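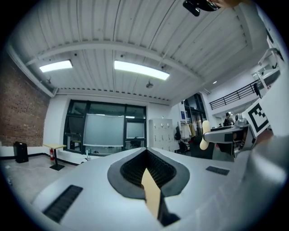
Exposed Ceilings and Brick Walls: Tenant FAQ

By Asuka Murakami, December
6 min read

The ground-floor units at Urnton are leased with a painted corrugated ceiling, at least one face-brick wall and a sealed grey floor. Brimari maintains the building shell. Tenants maintain what they bring in, subject to the answers on this page. Where an answer differs from your lease, the lease applies.

CEILING

What is the ceiling made of?

Profiled steel deck with a factory primer and a white topcoat applied on site. The deck spans between painted steel beams. It is the underside of the floor above, and there is no void between the two that can be used for cable or storage.

Can I hang things from the deck?

No. Screws and rivets into the deck are not allowed at any load. Hanging from the beams is allowed with beam clamps, up to the load written on the drawing for your unit. Clamps need a rubber or nylon liner where they touch paint. Drilling a beam requires written approval, and so far we have declined every request.

Can I install a suspended tile ceiling?

Yes, at your own cost and with an approved drawing. A tile ceiling changes the sprinkler and detector layout, so the approval usually takes longer than the work. Most tenants who ask about tiles are trying to reduce noise. See the next answer first.

The room echoes. What can be done?

Steel deck, brick and a sealed floor all reflect sound. Fabric-faced panels on a plasterboard wall are the simplest fix. Baffles hung from the beams work better for speech, provided they stay clear of the lights and detectors. Rugs help a little with footsteps and chair noise. In the unit of 126 square meters leased by Teixeira, baffles over the meeting area alone were enough, and the rest of the deck was left bare.

How is the ceiling cleaned?

Brush or vacuum along the ribs, working from the high end of the room to the low end. Use a soft brush head. Dust collects on the lower flange of the beams more than on the deck itself, and a yearly pass is normal for an office. Marks can be wiped with water and a neutral cleaner. Do not use a pressure washer or anything abrasive.

Paint is flaking at a seam. Is this a defect?

Report it. Small flakes at the side laps are common in the first heating season. If there is brown staining with the flaking, send a photo and note the nearest beam number – staining can mean water from above, and we treat that as urgent.

LIGHTING

What lighting is supplied?

Rectangular LED fixtures for general light, switched at the door. Some units also have small recessed spotlights, depending on the previous fit-out. Spotlights left by an earlier tenant are handed over as they are. The rectangular fixtures belong to the building and are replaced by us.

The fixtures are too bright for screen work. Can they be dimmed?

The drivers accept a dimming module, which we do not supply. The module must be fitted by an electrician on the approved list. Covering a fixture with film, fabric or paper is not allowed. Moving desks so that the screens stand at a right angle to the nearest fixture often settles the matter without any electrical work.

A fixture flickers. What should I check?

Check whether it flickers with the neighboring fixture switched off. If it does, report a driver fault. If both flicker together, report a circuit fault. Repairs to general lighting are normally made within 24 hours of the report, except during the holiday closure.

Can I paint over round ceiling devices so that they match?

No. Detectors, sensors and spotlight trims must not be painted, taped or moved. If you do not know what a device is, ask before touching it.

BRICK WALLS

Is the brick structural?

In most units it is a single-leaf facing tied to the wall behind it. Assume that it carries no load other than its own weight.

Can I drill into it?

Into mortar joints, yes. Into brick faces, no. Use a masonry bit no larger than the joint and turn off the hammer action for the first few millimeters. On leaving, fill the holes with the matching mortar, available from the site office at Urnton. The mix is Clernell red-grey, and ordinary white filler will be charged as damage.

Why are some bricks darker or speckled?

The brick was bought as a mixed batch, and the darker speckled ones are part of it. They do not need cleaning or sealing.

There is a white powder on the surface. What is it?

Salts carried out by moisture as the mortar dries. Brush it off dry with a stiff bristle brush. Wetting the wall brings more salt out. If the powder returns 3 times in the same place, report it so that the wall can be checked for damp.

Can I seal or paint the brick?

No coatings of any kind are approved. A sealed wall cannot be returned to its original finish.

FLOOR AND FURNITURE

Will furniture mark the floor?

Metal feet will. Fit felt or plastic glides to chairs and to the bases of pedestal tables. Small pedestal tables are a reasonable choice for break areas along a wall, being easy to lift and clean under, but check that the base plate sits flat. The floor is not perfectly level near the walls, and a rocking table will wear through the sealer.

Where should trash bins go?

Anywhere that is clear of the exit route, the electrical panel and the extinguisher. Black bins are for general waste. Leave 2 inches between the bin and the brick so that the wall is not scuffed when the liner is changed.

FIRE EXTINGUISHERS

Does the extinguisher have to be mounted?

The handover position is on a wall bracket or a floor stand. Haruto Sugawara in the site office keeps spare stands and will bring one if yours is missing – please request it in writing so that the unit record is updated.

Can I move it?

Only with approval. A new position has to be visible from the door and reachable without moving furniture. Tables, coats and bins should be kept away from it. The same applies during events and deliveries, when most of the blocked extinguishers are found.

Who inspects it?

The building contractor, once a year. Tenants should look at the gauge and the pin monthly and initial the tag.

Where do I send a question that is not answered here?

To the site office, with your unit number in the subject line. Drawings are sent as separate files, one per change requested.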